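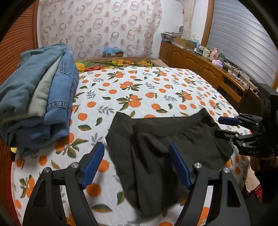

Free laundry folding evenings return to Purkwood

Purkwood, 2021-10-21. The folding evenings at the Verkell community house start again next week, after a break that lasted since March. The meetings are free for residents of Purkwood and Drudham, and 19 people already put their names on the list.

The evenings are led by Junaid Rana, who worked for many years in the linen room of a hotel and now lives on Betancur Street. He began to teach folding in his own apartment, to two neighbors who had just become parents. Later the group grew and it was necessary to look for a larger place.

"People think that folding is a small thing, and it is small," said Rana. "But if you have four children and one closet, you do it every day, and it is better to do it well."

The program has four meetings. The first one is dedicated to pants and jeans, the second to shirts and sweaters, the third to bed sheets, including the fitted ones, and the last one to the closet itself. Participants can come to all meetings or only to the one which interests them. Each meeting lasts 79 minutes. This unusual number comes from the schedule of the bus to Drudham, and the organizers decided to keep it after several participants missed the last bus in the spring.

According to Rana, most of the questions he receives are about dark pants with an elastic waist. Jeans have a stiff seam and keep their shape, but soft fabric slides and the waistband makes small gathers that do not want to lie down. He advises to put the garment on a bed, not on a table, because the arms can move more freely, and to make the waistband smooth before anything else. Then one leg goes over the other, and the fabric is pressed with the flat hand from the waist to the bottom. Only after this it is folded in three parts.

A light sheet under dark clothes also helps, says Rana, since the edges are easier to see in the evening. He asks participants to fold on a bed that is already made, with the sheet pulled tight. If the sheet moves together with the clothes, the work takes twice as long.

Tùng Văn, a student from Drudham, attended the meetings in the spring and will help with the new group. He shares a room with his brother and says that the two of them have one shelf each.

"Before, I was putting everything on the chair," said Văn. "My mother was not happy with the chair. Now I make one pile for the week, heavy things down and light things up, and the pile stays. Sometimes it leans a little, but it stays."

Văn will explain to the newcomers how to build a pile. He recommends to begin with the denim and to put knitted and thin garments on top. The folded side should look always in the same direction, so that one piece can be pulled out without destroying the rest. Clothes that wait to be folded should have their own corner of the bed.
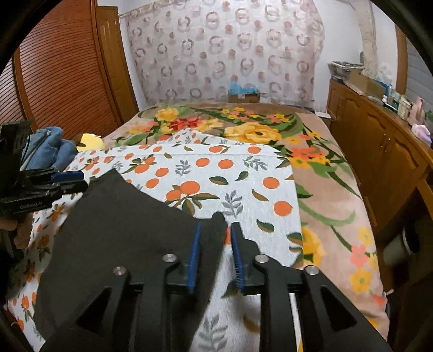
Do participants need to bring their own clothes?
Each person should bring one bag with clean and dry clothes from home, with at least one pair of pants and one top. Sheets are needed only for the third meeting.

The community house has three rooms with beds, which were used in the past by visiting sports teams. The rooms are not large, so the participants will be divided in small groups and will change places during the evening. Blankets are available there.

The organizers are asking also for wooden hangers in good condition. During the spring meetings residents donated 100 of them, but many were taken home by families who needed them, and for the last meeting of the autumn program there are not enough. Hangers can be left at the entrance of the Verkell house any weekday until six in the evening. Metal hangers are not accepted.

Parents can come with their children. For the smaller ones there will be a basket with socks to match, and Rana says that in the spring this was the most popular activity, also among the adults.

Those who want to participate can write their name on the list at the entrance or at the Purkwood library. Residents of other towns are accepted if there are free places on the evening of the meeting. The clothes that participants do not want to take back home can be left for the exchange shelf, which is open on the same days as the library.

The second series of meetings, for winter coats and thick blankets, will be announced after the first one ends. Rana said that he has not yet decided if he will lead it himself or together with Văn.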